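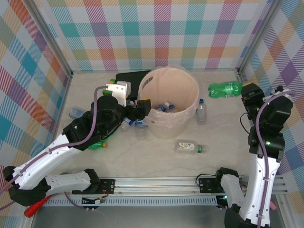
Skeleron today published the results of its second annual Chore Report, which asks whether a machine can yet be trusted with the jobs people put off until somebody else does them. The short answer for 2021 is "some of them, if you have the afternoon." Clearing up empties was this year's headline task. Two arms on a shared rail are given a pink bin with a plastic bag in it and a floor with bottles lying about, two standing upright, most of them on their sides, and are asked to make the floor look like a floor again.

Search this site Enter keywords Go

29 September 2021

Over 16 weeks the Skeleron team logged 1,608 attempts at household and shop-floor chores, from bottle pickup to shelf facing. Upright bottles went well. Bottles on their sides went less well, and small clear ones gave the most trouble, being hard to see and quick to roll. Changing the bag when the bin is full remains a job for a person, generally the person who was hoping to be excused from it.

"We set out to replace ten minutes of tidying," said Josée Tremblay, head of testing at Skeleron. "At present we can replace it with forty minutes of tidying and an engineer. That is a better figure than last year's, and I would like that noted."

Retail partner MacPherson put the same questions to its stockroom staff. Darlene Pelletier, who manages the company's returns counter, was asked whether she would hand over the bottle sorting.

"Happily," she said. "I'd also like it to mop. I was told mopping is under review."

The report rates 2 chores as ready for supervised use in shops: moving sealed cartons between marked shelves, and putting upright containers in a bin. No chore is rated ready for the home, where the floor has a dog on it. Folding fitted sheets was withdrawn from the program at the request of the people running it.

Testing resumes in January with wet dishes.

The full Chore Report is available on request from the Skeleron press desk. Media contact: Karine MacDonald.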